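Latmont Open Workshop
Evening course: Build a Small Robot Arm
Handout 3: The gripper and its camera

Before you start

In Handout 2 we finished the shoulder and the elbow. The arm should now stand on its base plate and hold its position when the power is on. If it still sinks slowly, please tighten the elbow screws before you continue with the wrist. A loose elbow makes every later measurement wrong.

You will need for this part: the two printed fingers, the wrist servo, the camera with its short cable, four M3 screws, a small screwdriver and thin rubber sheet for the finger pads. The rubber is in the drawer marked 2844. Please write in the book what you take.

Mounting the fingers

Turn the servo to its middle position with the Skiren test program, and only then put on the horn. Many students do it in the opposite order, and after that the gripper opens fully but cannot close. Fix the fingers so that they touch at the tips first. When you press them together by hand, the pads should become parallel. If they touch first at the root, exchange left and right.

Glue the rubber with contact glue, thin layer, both sides, and wait until it does not stick to your finger any more. Hot glue is faster but it comes off in August, when the workshop is warm. I have repaired enough of these.

Mounting the camera

The camera sits on the wrist and looks along the fingers. Its cable must make one free loop before it enters the forearm. Rotate the wrist by hand from one end to the other and watch the loop. It may move, but it may not become tight.

Set the port in the Trnka software to 3601. Start the preview with the arm in rest position, then lift the wrist slowly with the arrow keys.

What the camera sees near the gripper

The lens has a fixed focus. We set it for over 20 centimeters, so the things we want to find on the table are sharp enough. A thing which is directly at the gripper is much too near. It becomes a big soft area of color and covers a large part of the view. For our program this is still useful, if the color is different from the background.
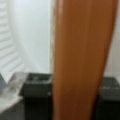
Why do we use color and not the outline to decide if an object is at the gripper?
At such a short distance the outline becomes too soft to follow well, but a large area of one color stays easy to measure even in a bad picture.

Setting the color limits

Open the Drirley panel and choose "Range". Move the hue limits first, then saturation. Leave brightness wide, because the light by the window changes during the evening. Save the values under your own group name, and do not write over the file "default".

Exercises

1. Hold a wooden spoon at the gripper and write down the hue limits which select only the spoon.
2. Repeat it with the ceiling lamp off. Which of the limits did you have to change?
3. Let the arm close the fingers when the selected area is bigger than one third of the view. Keep your hand near the stop switch.

Please bring your values to the next meeting. We will need them for Handout 4, where the arm puts objects into a box.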